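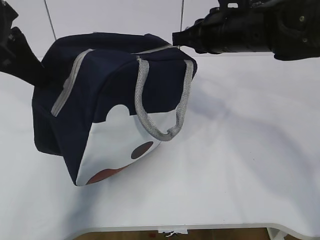
Sombat Siriwan asked in the comments last week why I ran the February 50K at Feren on so little training, and whether I would do it again. Yes to the second part. The first part takes longer.

3 min read

I signed up in the fall, when my knee was fine. Then I lost five weeks to it. By the time I could run without limping, my longest run was 27 kilometers and the race was close. I had already paid, so I decided to start slow and drop at the Hulport aid station if anything hurt.

The course is two loops on forest road with one real climb, 312 meters from the creek up to the ridge. You do it twice. I walked all of it both times. A lot of people ran it on the first loop and I passed a few of them later, sitting on rocks.

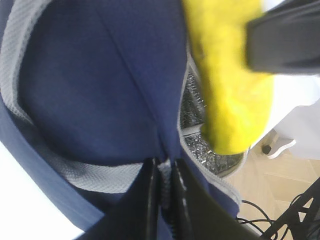 Photo: Ibsa Alemayehu

Bib 632 was on my left leg because my jacket kept going on and off. The first loop was frozen ground and easy to run on. By the second it had turned to mud on the south side, and I was down to a shuffle wherever it sloped. Yolotzin Ponce and I ran together from Hulport to the creek and talked mostly about socks. She was stronger on the flats, so I let her go.

My stomach was the bad part. I took gels on a schedule for the first three hours and then couldn't look at one. Broth and boiled potatoes got me to the ridge.

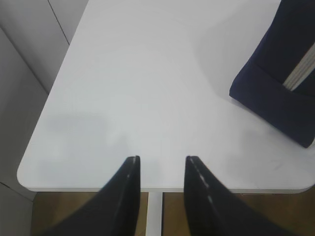
After that it was downhill for a long way, which sounds better than it felt. My quads were gone. The knee held up, though, and I got to the finish before dark with no headlamp. Édgar Ticona had my dry shoes in his car and I couldn't bend down to tie them.

What I would change: more downhill running in the last two months, and real food from the start. I would also skip the second jacket.
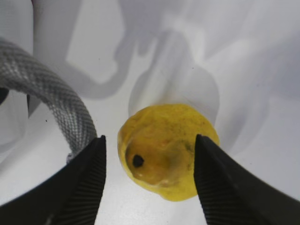
Yellow and lumpy, with a small dark spot.

The fall race is still on the calendar but I haven't entered. For now I'm running four days a week, all of it alone and most of it before work. Saturday is 16 kilometers if the knee agrees.

Search this blog Search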